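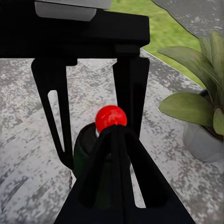 Sunday, handover task, contact state again

In early while the cluster was quiet. Reran the two-arm ball job in sim with Vinh's new state estimator switched on. The job is the one we all know and love: upper arm and lower arm meet at the red ball over the dark container, one of them ends up holding it, the other gets out of the way. Same outdoor set as before, paving, strip of grass, potted plant.

Result of the overnight batch: 400 episodes, 20 marked as failed by the task checker. Lovely. Then I replayed them, which I should have learned not to do before coffee.

The problem

The checker and the planner disagree about who has the ball. At the meeting point both sets of fingers are close enough to the ball that the estimator says "held" for both arms, and the planner, being a polite piece of software, waits for one of them to let go. Neither does. After the timeout the checker looks at the ball, finds it roughly where it ought to be and awards a pass. So we have been training on a stalemate and calling it cooperation.

Liên had a note about this in October, under the heading "suspiciously good handovers". I remember reading it and thinking it was a nice heading.

What the estimator does now

Control loop runs at 500 Hz, vision at 20. Between camera updates the estimator carries the ball forward on whichever arm it last believed in. When the belief is split it carries the ball on the mean of the two gripper poses. Fine when they are a metre apart, as the error is then so stupid that something else catches it. At the handover the mean of the two poses is more or less where the ball really is, so every residual looks superb.

Vinh's defence is that the mean was a placeholder. The commit message does say placeholder. It also says "final".

Things tried, in order

1. Raised the contact force threshold. The double hold went away and so did most of the single holds. Reverted.

2. Gave each arm its own belief with no sharing, and let the planner arbitrate. Better, but the planner now changes its mind on every vision tick and the lower arm shivers. It looks like it wants to go home.

3. Same as 2, with hysteresis: ownership only transfers when the receiving arm has closed and the giving arm has opened past its release width. Shivering gone. First version had the two conditions joined with OR. Found that at episode one, to be fair to me.

4. Added the container to the collision set for the retreat move. It had been left out since the Jimura branch was merged, where the container was only scenery. The retreat path went straight through the rim in several replays and the physics forgave it – soft contact settings, also from Jimura. I have tightened those as well and expect complaints.

Version 3 plus 4 is on the branch. Ran 446 episodes before the queue threw me off for somebody's Urnach job. Pass rate is well down on last night's and I believe every bit of it. The failures I have looked at are proper ones: ball slips on release, or the upper arm leaves too early.

Perception, a side quest

Homa asked whether the segmentation copes when the black fingers are in front of a nearly black container. It copes with the ball, that being bright red against everything else we own. The container it is much less sure of. From behind the upper gripper the mask tends to join the rim to the fingers and make one large confident blob. I tried the depth-edge split from Etiden and it cuts in the right place often enough to keep, at the cost of sometimes giving the lower gripper a third finger. Left it behind a flag, default off.

The plant has stopped being detected as an obstacle of class "hand". Nobody has touched that code, so I have written down the commit hash and am backing away slowly.

Ginevra wants the ball colour randomised before we train anything on this. She is right and I would like one more day of red.

Still open

Release width is hard-coded for the current fingers. Sơn has the parameter file, ask him where it should live. Not in the planner.

Checker must look at ownership as well as ball position. I have written the test, it fails on the old checker, new checker not written yet. Until it is, don't quote pass rates from main to anyone outside the room.

Old batch from last night: please don't delete it. I want it as a regression set, every double hold labelled. Moved it to the Kiều share and renamed the folder "stalemates".

Vinh, the visualiser still draws the ball at the mean pose even when the estimator doesn't use it. I spent an hour debugging a ball that wasn't there. Have put in a ticket with your name on it and a rude title, feel free to change the title.

Leaving the branch running on the small machine with the fixed seed. If it has fallen over by the time you read this, the log is in the usual place, and the disk was nearly full when I left.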